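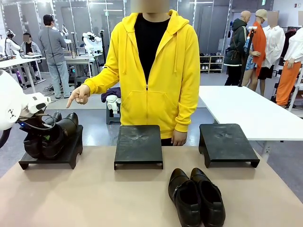 The boots, the strapped shoes, and three stands to put them on.

The Shoe Job

By June the arm had been learning shoes for 40 days, and Denise Dawber had been learning them for most of her life, and she was no longer sure which of them was ahead.

The job sounded like nothing. Pick up a pair of shoes, set it on a stand, toes out, side by side, the way any shop assistant does while thinking about lunch. Karon had promised it to a chain called Varnent, which owned shoe stores all over the state and did not care for paying people to straighten them. Varnent had sent a man to watch. His name was Abílio Falcão and he had brought his own chair.

"So this is try number what?" he asked.

"1442," said Denise.

"And how many good ones?"

"Depends what you call good."

He wrote that down, which worried her.

The boots were the trouble. A shoe has the decency to be a shape. A boot is a shape up to the ankle and after that it's a sock with ambitions. Stood up, it flops. Laid down, it rolls over onto its friend and the two of them lie there like drunks on a porch. The arm would go in with the gripper, take hold of a nice firm piece of leather, lift, and find out it had picked up the top half of a boot whose bottom half had other plans.

Poon, who wrote the software and ate cereal at all hours, had explained that the arm did not know what a boot was. It knew what boots had done so far. Denise thought this was also a fair account of her first marriage.

"It's thinking," she told Falcão at a quarter past three, when the arm had been still for a while.

"My daughter thinks like that," he said. "When I ask her to clean her room."

The gripper closed. It lifted the left boot an inch, considered it, and put it down exactly where it had been.

"Was that it?"

"That was a correction."

"What did it correct?"

"Its opinion," said Denise.

She could have set out the whole display herself in the time it took him to uncap his pen. That was the part she tried not to dwell on. At home in Plusasham there was a hallway with her sons' sneakers all over it, 7 of them at last look, an odd number she had stopped asking about. Her mother had assumed, when Denise took the job, that a robot would be coming home with her at some point to deal with it. Her mother still asked. Denise still said soon.

The arm tried again. This time it slid in low, near the heel, and the boot came up whole. Poon stopped chewing. The boot traveled sideways, turned over in the air with great care, and came down on the stand upright. It stood there – tall, black, a little proud of itself.

Falcão leaned forward in his chair.

"Now the other one," he said.

"Now the other one," said Denise.

The arm went back for the right boot. It took it by the heel, same as before, lifted it, turned it over, and on the way across knocked the first one flat.

Falcão looked at this for some time.

"I have a nephew in the Plusasham store," he said. "He does that too."

"And what do you do about him?"

"He gets a raise every spring." He capped his pen. "How long would you need? For boots."

Denise looked at Poon, who looked into his cereal.

"Start us on sandals," she said, and went around the table to pick up the boots.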